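Reviews > Laundry > Detergents > Loneck Concentrated Liquid

Loneck Concentrated Liquid, 940 ml

Loneck sells this as a low-foam liquid for everyday cottons and mixed loads. The bottle holds 940 ml and the stated dose is 274 ml for every eight washes, an odd way to print it, so I measured 34 ml each time with a kitchen syringe. The cap has a single moulded line that sits well above that figure. Ignore the cap.
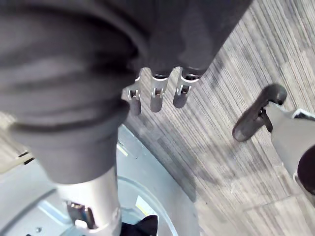

Trefor Pritchard wrote in to say that he had the same trouble with the cap on the Bremeck version, and that he now doses from a medicine cup and gets several more washes from each bottle.

Testing was done at 40 degrees with cotton strips marked with tea, gravy, cooking oil and grass. Tea and gravy cleared in one wash. Oil left a faint ring on two strips and needed a second pass. Grass was poor at any dose. The Sutcliffe liquid, tested last November, did better on grass and worse on oil.
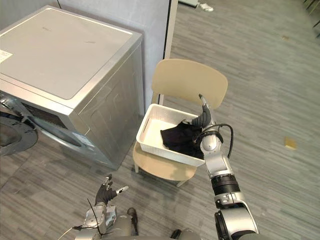
Front loader, silver finish.

Foam stayed low in soft water – a good result for a liquid this thick. It does cling to plastic, so flush a dosing ball under the tap after use. Rinsing was adequate on the standard cycle. On the quick cycle, towels kept a slight slippery feel until an extra rinse was added.

Scent is mild and mostly gone after line drying. I could not smell it on shirts the next day.
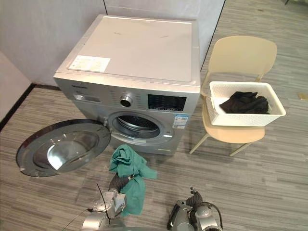

Colour loss was checked on a navy T-shirt over 4 washes and none was seen by eye. Whites were no brighter than before, as there is no bleach in the formula. At about 50 pence more than the Sandach own-label liquid, the difference in price is fair for the result on gravy, less so for anyone washing football kit.

Score: 7 out of 10.

Contact us | Terms | Back to top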